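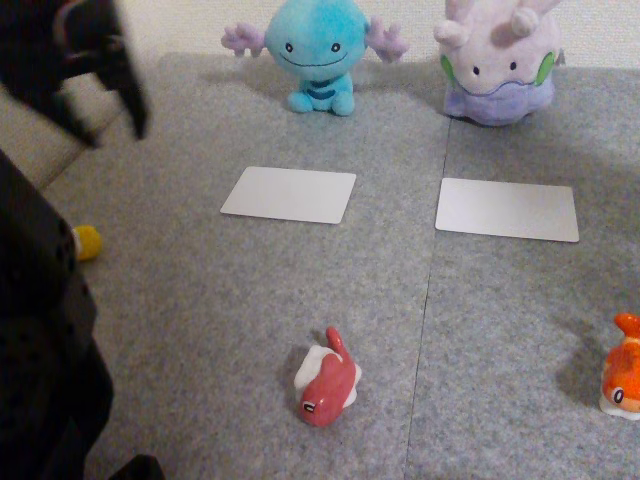
Wooper on the felt, purple friend beside.

OK so. Hidden items. I've been stewing on this since the weekend and I have maybe an hour before work so you get it rough.

I finished Brollitz last week. Well, "finished." Credits rolled, I put the controller down, felt great. Then I opened the journal and it says 18 of 26 lanterns. Eight lanterns missing. No map marker, no hint, no sound when you walk past one. Just a number sitting there.

So I did what everybody does. Opened a guide on my phone, sat there with one thumb on the screen and one on the stick, and walked the whole Ayala marsh again. Left at the broken mill. Down the ladder. Face the wall, crouch. Got it. Next one. That's not playing anything. That's running errands.

My opinion, and I know a lot of you will be mad: if a collectible can't be found by a normal curious person paying attention, it shouldn't be in the game. Cut it. Or make it count for nothing and leave it out of the journal.

Roxana Agudelo disagreed with me about this on the forum, at length. Her point was that secrets are for the group. One person finds the lantern behind the waterfall, tells everyone, and the telling is the fun part. Fair. I remember that. In school we had a whole notebook for Nikach, passed around at lunch, half of it wrong. Jhonatan Taipe swore you could get into the lighthouse if you slept three nights in the boat. You couldn't. I must of slept in that boat forty times. Loved it though.

But that was a notebook. It took all winter. Now the full list is up before most people have even downloaded the thing, every lantern, every chest, with coordinates. The group part is over in a day. What's left for the rest of us is the walking.

And the numbers got silly. Plivby has 424 feathers. Four hundred twenty four! I stopped at 160 and I wasn't even sorry. Some of them are lovely, there's one on top of the weather vane in the second town where you have to wait for the wind to turn, and I grinned like an idiot when I worked it out. One feather like that is worth fifty of the ones stuck behind a crate. The crate ones are just there so the box can say sixty hours of content or whatever.

Dario Caruso wrote back to tell me to ignore the counter. Just don't look at it, he said. Sure. Except the counter is on the pause screen. And on the loading screen. And in Brollitz the good ending is locked behind it, did I mention that? You need all the lanterns for the last door. So the people who played it carefully and missed a few get a shorter ending with no Marrow scene and no boat. They paid the same money.

That's the bit that really gets me. Hide a funny hat, I don't care. Hide a sword, fine, I'm bad at swords anyway. Don't hide the end of the story.

What I'd like to see, since people always ask what I'd do instead:

Give me a rumor. Some old guy in the inn who says he saw a light out past the reeds. Nikach did this, every secret had at least one person in town who half knew about it. You had to listen to them ramble. Made the town feel like a town, too.

Let me buy a map late. After the credits, charge me a pile of gold, I've got nothing else to spend it on by then.

Make the noise. A little hum when you're close. Put it in the options so the purists can switch it off.

Hằng Nghiêm says the hum ruins it, because then you just walk around waiting for the hum. She's probably right about that for her. She finds everything. She found the reed cave in Ayala marsh on her first night with no help and I'm still a bit sore about it. For me the hum would of saved a whole Sunday.

And yes, I went back for the last eight. With the guide. Took the ladder, crouched at the wall, got the good ending. It's very pretty. Ruth Taipe was on the couch for it and asked who the lady in the boat was, and I had to say I'd kind of forgotten, it had been so many hours of lanterns since she last showed up.

There's supposed to be a patch in February that adds more of them. More! I'll write something when it lands, if I can face the marsh again. Comments are open, please mark your spoilers for the last door, a few people are still looking for it.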